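Software Engineer, Perception and Planning (household manipulation)
Purkard - Brernura office, on site four days out of five
Full time, permanent after a six month trial period
Applications close at the end of July

Please read the whole ad before you apply. It is longer than most, and parts of it are meant to put you off.

What we are building

Purkard writes the software layer between a two-armed robot and a bedroom. Our customers supply the hardware. We supply the part that looks at a bed with clothes, cards and small loose objects on it, decides which of them can be picked up, picks an order, and moves the arms without dragging the bedding onto the floor. The product is called Heydari. It has been in development for a little over two years and it is not finished.

You have seen the videos other companies put out. A robot folds a shirt, the music swells, and the comments fill up with people asking when they can buy one. We have made one of those videos ourselves. It took most of an afternoon to get a clean run, and it told us very little about whether the software was any good. We have stopped making them. If you join, you will be asked to treat every demo with suspicion, ours first.

Where things stand

On our internal test set of 149 tidying tasks, Heydari completes 55 with no human help. A task counts as complete when every listed item ends up where it should be and nothing else has been moved that should have stayed put. The second half of that rule is the one that hurts us. If we dropped it, the number would look a lot better and would mean a lot less. A customer has suggested we drop it. We said no.

Most failures fall into a few groups. Flat, thin things lying on soft fabric are bad: the depth data says there is nothing there. Printed bedding is bad as well. The perception model is fond of finding objects in patterns and lettering, and the planner believes whatever the perception model tells it. Dark clothes that have slid together get reported as one garment. Small items near the gap beside a mattress get pushed into the gap. And there is a group we file under "other", which is larger than it should be and which nobody has had time to go through.

We don't think a bigger model will fix all of this. It may fix some of it. We would like to hire a person who can tell us which part, with evidence, before we spend the money.

What you would do

You would own the code between the object detector and the motion planner. At the moment that code is a thick pile of special cases, written quickly by people who were mostly thinking about something else. Your first job is to give it a proper idea of doubt. The detector puts out confidence scores, but we checked them against labeled data and they don't match how often the detector is right. The planner then cuts them off at a fixed threshold and acts as if everything above it were certain. We want a planner that can look again from another angle, nudge an item and see what moves, or leave it alone and say so.

You would also work on our first-person recordings. We record people doing ordinary things by hand in ordinary rooms, from a head-height view, and use the footage to train and test the perception side. There is a common claim in this field that enough of this footage will teach a robot to handle objects. We are not sure. Hands cover up the object at exactly the moment you most want to see it. Wide lenses bend straight edges, and our correction step is weak near the borders of the view. A person also feels far more through their fingertips than any camera picks up. We use the data because it helps with recognizing objects and with guessing which thing is about to be handled. Claims beyond that need to be shown.

The rest is tooling, and there is plenty of it. Our replay viewer, Vostden, lets you step through a run and see what the robot thought was in front of it at each moment. It crashes on long recordings, the timeline drifts out of sync with the arm logs, and two of its menus do nothing. It is still the most useful thing we own. You should expect to spend more than 12 hours a week on Vostden and the test scripts during your first few months. If that sounds like work for somebody more junior, this is the wrong job for you.

What we need from you

Solid C++ and Python, in code that other people had to maintain after you.

Working knowledge of camera geometry. You should be able to explain what happens to a straight headboard in a wide view, and what you would do about it, without looking it up.

Experience with at least one planning or control system that ran on a real machine. Simulation work counts for something, but we will ask you what broke when it left simulation. "Nothing broke" will lead to a long conversation.

Comfort with statistics at the level of knowing when two results are too close to call.

The habit of writing down what you expected before you ran the test.

A degree is fine. No degree is fine too. We don't care which learning library you prefer.

What would help but isn't required

Work on cloth or other soft materials. Work on segmentation where objects overlap. Time spent labeling data yourself, in bulk, by hand. Several of us have done it and it changed how much we trusted published scores.

What we won't promise

We won't tell you that you will change the world, or that home robots are two years away. People have been saying that for a long time. We have paying customers and enough money for the next stretch of work, and in the interview we will tell you how long that stretch is. Ask. If the answer bothers you, it is better to find out then.

We won't promise that your part of the code will ship. One planner was thrown out last year after months of effort because it lost to a much simpler one in testing. The person who wrote it also wrote the test, which we thought was to their credit.

Hours are normal. There is no on-call duty. Bench time with the arms is shared through a booking sheet, and the 9 a.m. slots go fast.

Pay and practical matters

The pay band will be sent to you with our first reply, before any interview. Stock options are offered, and we suggest you value them at zero when deciding. You get health cover, paid leave, and a desk that is not next to the compressor. We can help with moving costs. We can't sponsor visas this year.

How to apply

Send a resume and one page of plain text. In the page, describe a result you once believed that later turned out to be wrong, how you found out, and what you changed. It doesn't have to be about robots. Please don't send a cover letter saying how excited you are by our mission.

If we want to go further, there are two interviews and one paid work sample. For the work sample you get 100 short clips from our first-person set, the detector output for each, and a day to tell us where the detector should not be believed. You may use any tool you like. We care most about how you chose what to look at first, and whether you say plainly what you couldn't settle. Both interviews are with people you would be working with. There are no puzzles and no whiteboard coding.

Everyone who sends the one page gets an answer, including the people we turn down. Recruiters and agencies, please don't contact us about this post.

The picture at the foot of the ad gives a fair idea of the material. Before you write, you may want to think about what a detector would do with the card, the lettering on the duvet, and the navy check fabric beside the pillow.

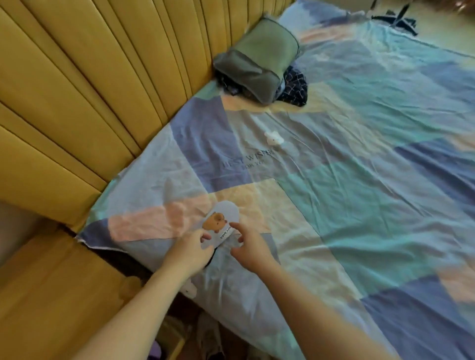 Head-height view: handling a bear card over a patchwork duvet.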